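Setting Up a Simulated Pick-and-Place Cell Before You Touch the Real One

I love this part of a cell build. The real arm is still in its crate, the floor isn't marked yet, and you can already be moving parts around on screen and finding out what's wrong with your plan. We set up the Pevero cell this way, and I'd do it again tomorrow!

This page covers getting the arm, gripper, tables and one test part into the simulator and tuning the grasp until it repeats. I'm using Wirham as the simulator and Mateos as the motion planner, but the steps carry over to most other combinations.

What you need

The arm model from the maker, with joint limits and link masses filled in
A gripper model with separate meshes for body, fingers and pads
A part mesh, plus a simplified version for collisions
A floor plan of your cell with table heights

Step 1: Place the base and the tables

Start with the robot base at the origin. It's tempting to put the origin at a corner of the room to match the floor plan, but every pose you read later will be in robot coordinates, and you'll get tired of doing the subtraction in your head.

Add the near table next. Ours has its top at 708 mm above the floor. Give it a plain box for collision, even if the visual mesh is fancy. Then add the back table and the walls. Yes, the walls too – the elbow can swing a long way behind the base on some moves, and Mateos will happily plan straight through a wall it doesn't know is there.

Keep the surfaces plain for now. Textures can wait until you start on the camera work.

Step 2: Attach the gripper

Mount the gripper on the wrist flange with a fixed joint and check which way its axes point. Ours came in turned 87 degrees from where I wanted it, an odd number that I traced to a rounding mistake in the export plus a bad guess of mine. Fix this in the mount transform and leave the mesh alone, or the next person to update the mesh will bring the problem right back.

Set the tool center point between the pads at their tips. Jog the wrist through a full turn with the tool pointing straight down. If the tool point stays still, you're good. If it draws a little circle, your offset is wrong.

Step 3: Bring in the part

Pick a part with some shape to it. A cube will make any gripper look brilliant. Something with angled faces and a base wider than the area you're gripping is far more useful, and it shows you quickly whether the fingers are closing evenly.

Use convex pieces for the collision mesh. One single hull will fill in every hollow, and the fingers will end up squeezing thin air. Give the part its real mass and let it settle on the table for a moment before the arm moves. If it jitters or creeps, sort that out first.
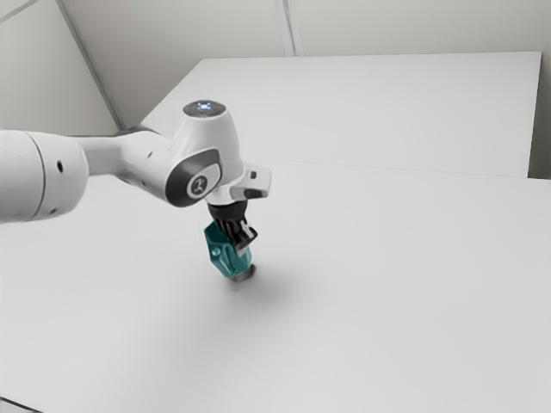 Friction is where most of the fun is. Begin with pad friction close to the pad supplier's figure and grip force at the low end, then raise the force in small steps until the part stops slipping during a slow lift. Go one step further and stop there. Cranking everything to the maximum hides problems that will come back on the real machine.

Step 4: Tune the approach

Set a pre-grasp pose 30 mm above the grasp pose and make the last stretch a straight vertical line. Let Mateos plan freely to the pre-grasp, but not below it. Do the same in reverse for placing: come down straight, stop just short of the surface, lower slowly, open, and back straight out.

Watch the gap under the part on the way down. Contact should come from the base of the part, evenly, with no kick in the wrist force reading. If you see a spike, the part is probably tilted in the fingers, so go back and look at the pad meshes. Mine had a lip on one side that I'd missed completely.

Step 5: Run it over and over

Now script it! Shift the starting position of the part a little on every run and log the final pose. I let ours go overnight and came in to a lovely fat log file. Sort it by placement error and replay the worst runs at slow speed. Watching those teaches you more than any plot does.

Problems you may run into

Part shoots out of the fingers: the time step is too large or the contact is too stiff. Try 2 ms and work down.

Part sinks into the table: check the mass units. Grams entered as kilograms will do it every time.

Planner fails near the back table: you've probably padded the collision boxes too much. Trim the padding before you start moving furniture.

Once your worst runs look decent, save the whole setup under a version name and note the gripper settings in the same folder. The Jundach build notes have our template for that, and the next page goes through moving these poses onto the real controller.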